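Getting marks off a white tabletop

Quick one, typing this before tea. Works on most painted or laminate tops, test a corner first.

Warm water, drop of washing up liquid, 2 teaspoons of bicarb. Mix to a paste. Dab on the mark, leave 5 minutes. Don't scrub yet!

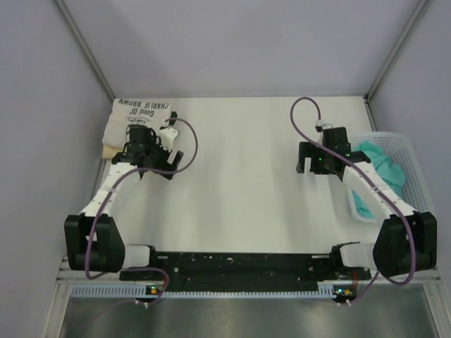
Then wipe in small circles with a soft cloth. Tea and felt tip need a second go, sometimes a third. Rinse teh cloth often or you just move the muck about.

No bleach. Tegwen Vaughan used it on hers and it went yellow by February.

Dry with an old towel. Leave roughly 4 hours before putting anything hot down.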